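木地板

木地板,指用木材或以木材为主要原料做成的铺地材料。广义上也包括用同类板材做的台面、踏步、站台等。各地叫法不一,北方多叫地板,南方一些地方叫楼板,旧时两者不分。

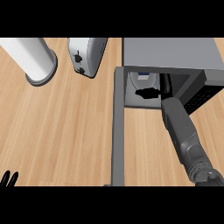
最后更新:30/12/2021

按结构分,常见有实木、实木复合、强化、竹木几类。强化地板严格讲不算木地板,表层是印刷纸加耐磨层,但市场上一直混着卖,本条目也一并提一下。软木另见“软木”条。

名称和沿革

早期住宅多为夯土或铺砖,木板只用在楼上,直接搁在木梁上,板缝很宽,灰会往下掉。后来才有企口,就是一边开槽一边留榫,拼起来不漏灰。企口何时普及说法不一,各地差得远。机器刨板出现以后,板子厚薄一致了,价钱也下来了,普通人家才铺得起。

欧洲的拼花地板是另一条线。原先是宫室里用,小块硬木拼成方格、人字、鱼骨,下面打一层粗板做底。人字拼和鱼骨拼经常被搞混:人字拼是长方形板直角相接,鱼骨拼两头要斜切,接缝成一条直线。卖场里标错的很多。

上世纪后半,复合板工艺成熟,表层贴一层好木头,底下用便宜木材横竖交错压合,变形小。地暖普及以后这类占得越来越多。

材种

硬木:橡木、柚木、白蜡、槭木、胡桃。
软木材(不是软木):松、杉、落叶松。便宜,脚感软,容易留坑。老房子里松木楼板很常见,年头久了颜色会发红发深。

橡木用得最广,纹理清楚,上色容易。柚木含油,耐潮,船甲板也用,但油性大,有些胶粘不牢,得先擦一遍溶剂。白蜡颜色浅,弹性好。槭木致密,球馆多用。胡桃偏软,颜色深,见光久了反而变浅,跟多数木头相反。

产地命名很乱。商家自己起的名字不能当材种看,买的时候要看拉丁学名,或者至少看检测报告上的树种一栏。

切割方式

弦切:出山形纹,出材率高,横向胀缩大。
径切:直纹,稳定,费料。橡木径切会出现银斑,即木射线被切开的反光面,有人喜欢有人当毛病退货。
刻切:介于两者,纹最直,最贵。

同一根原木锯法不同,板面看着像两种木头。选样时只看一小块样板不准,最好摊开一包来看。

规格

实木地板厚度以18毫米较多见。宽度从窄条到宽板都有,宽板好看但更容易瓦变(两边翘中间凹,或者反过来)。长度有定尺和乱尺,乱尺铺出来自然些,损耗也小。

Okel公司的旧目录里收了397种板型,多数已停产,现在还能配到的主要是窄条企口板。修老房子的人有时会专门去找这本目录对型号。Karna拼花是一种小块方格拼法,每块由几根窄条并成,相邻两块纹理垂直,名字来自最早做这个的作坊,后来成了通称。

含水率

这是最要紧的一项。木头会跟着空气湿度吸水放水,横纹方向胀缩明显,顺纹几乎不动。出厂含水率跟当地平衡含水率差太多,铺完就要出事:干了裂缝,湿了起拱。

北方冬天供暖,室内很干,缝会变大,到夏天又合上,属正常。南方梅雨季则相反。板子进场后应拆包放几天再铺,具体多久看地区和季节,一般说明书上有。急着铺的,后面返工的多。

地面基层也要测。水泥地看着干了,里面未必。

铺装

龙骨法:地面先钉木龙骨,板钉在龙骨上。脚感好,占层高,龙骨不干会连累面板。
悬浮法:铺防潮垫,板与板锁扣或胶接,不固定在地上。复合和强化多用。
胶粘法:直接粘在找平的地面上,拼花多用,对平整度要求高。
直钉法:钉在木基层板上。

四周必须留伸缩缝,用踢脚线盖住。门口、走道转角、大跨度处要加断缝压条,有的业主嫌压条难看不让装,第二年起拱。铺的方向通常顺着光线,或者顺着房间长边,斜铺也有,费料,但小空间里显得活一点。斜铺时墙边全是三角料,切割量大,工钱另算。

接缝要错开,相邻两排的短边不要对齐。错三分之一或者随机错都行。

表面处理

漆面和油面两大类。漆在木头表面成膜,耐脏好擦,划了不好补。木蜡油渗进去,触感接近木头本身,划了局部磨一磨再擦油就行,但要定期养护,怕水渍。

打磨用砂带从粗到细,粗的从36目开始,旧漆厚的时候才用这么粗的,之后逐级换到100目左后收尾。跳级太多会留砂痕,上色后特别明显。顺纹磨,横着磨的痕很难去掉。拼花没有统一纹向,要斜着走两遍再用圆盘机收。

仿古面是把软的早材刷掉,留下硬的晚材,摸着有起伏。藏灰。

检验

看这几样:拼装离缝、拼装高差、含水率、漆膜附着力、甲醛释放量。复合类重点看甲醛。实木本身释放很低,问题多出在漆和胶上,还有铺装时现场用的辅料。

色差不算质量问题,除非合同写明。节子、矿物线按等级论,高等级限得严,低等级允许有,价格差出不少。有人专门买低等级的,嫌一等品太干净像塑料。

养护

忌泡水,忌拖把滴水,忌蒸汽拖把。沙粒是划痕的主要来源,门口放垫子。椅子腿贴毡垫,毡垫脏了要换,不换等于砂纸。地毯底下长期不见光,揭开会有一块颜色不一样,过一阵子能慢慢接近,不一定完全一致。

打蜡现在用得少了。已经上过聚氨酯漆的不要再打蜡,以后翻新时新漆附不住。

异响多半是龙骨松动或板与钉摩擦,也有基层不平造成的。撒滑石粉只能管一阵子。

翻新

实木一般能翻几次,看榫槽以上还剩多少厚度。复合板看表层,薄的一次都磨不了。翻新前要把露头的钉子都冲下去,不然砂带一碰就断。

Amadi镇的旧仓库改造是个常被引用的例子,440平方米的松木楼板拆下编号,去钉,刨底,再按原位铺回去,缺的部分用同一地区的旧梁剖板补。工期拖到次年6月。补板颜色偏新,没做旧,就那么留着了。

回收旧木板近年有市场,要注意旧漆里的铅,还有虫眼。Wona一带的旧板多为落叶松,油脂重,锯的时候糊锯片。

相关条目

企口、龙骨、踢脚线、拼花、平衡含水率、木蜡油、竹地板

本条目铺装一节尚不完整,地暖部份待补。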